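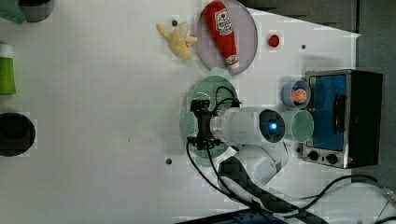
The Statier is a stacking metal lunch box made by Leninico, a housewares company based in Flesville. It consists of round steel trays held together by a side clamp and carried by a folding handle. The product was designed by Valdemar Sveinbjörnsson and was first sold to office workers and school kitchens in the Flesville area. It is often compared to the Indian tiffin carrier, which it resembles in outline, though the clamp and the lids work differently.

Design

Each tray has a straight wall and a flat rolled rim. The bottom of one tray sits inside the rim of the tray beneath it, and a silicone ring between the two keeps sauces from leaking. The ring can be pulled out for washing. The top tray is closed with a shallow lid that can also be used as a plate.

The standard set has three trays with a combined capacity of 992 milliliters. The trays are not all the same depth. The deepest is at the bottom and is meant for rice, noodles or stew, while the shallow top tray is used for fruit, bread or pickles. An empty set weighs 500 grams with the handle attached.

The clamp is a single strip of spring steel that runs up one side of the stack and hooks over the lid. Early sets used a clamp on both sides. This was dropped after customers complained that the second clamp was hard to close with one hand, and the change also made the set narrower in a bag.

The trays have no insulation. Leninico sells a felt sleeve that slows cooling, but the company's printed guide says that the sleeve does not replace an ice pack and that meat and dairy dishes should be kept in a refrigerator until they are carried.

Use in ovens

The steel trays may be placed in a conventional oven or a toaster oven once the silicone rings and the handle have been removed. The lid is safe for oven use as well, although it tends to discolor. None of the parts can be used in a microwave, and this has remained the most common complaint about the set.

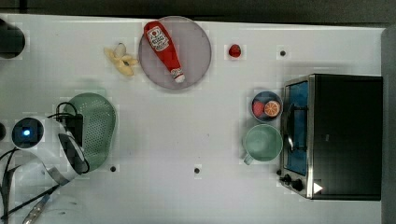
A black toaster oven on a white tabletop.

Small countertop ovens usually take only one tray at a time. Reheating with the lid on keeps food from drying out at the surface but takes longer.

History

Sveinbjörnsson made the first version for his own use while working in Leninico's bakeware department. It was built from two cake pans and a bicycle clip. The company took up the idea the next year and made a trial run of 379 sets, which were sold from the factory shop. Production moved to a separate line with six workers after the trial run sold out.

A larger version, the Gudeta, was added later. It was developed by Henok Feyisa and has a wide, low bottom tray for flatbread, with small cups that fit on top of it. The Gudeta uses the same clamp steel as the Statier, but the trays of the two models cannot be combined - the rims differ in diameter. It was sold at first only in February, during the factory shop's winter sale, and joined the regular catalog after that.

Care

The trays, lid and clamp can be washed in a dishwasher. The silicone rings are washed by hand and dried before they are put back, as trapped water can leave a smell. Replacement rings are sold separately in both sizes.

See also

Bento
Mess kit
Tiffin carrier
Vacuum flask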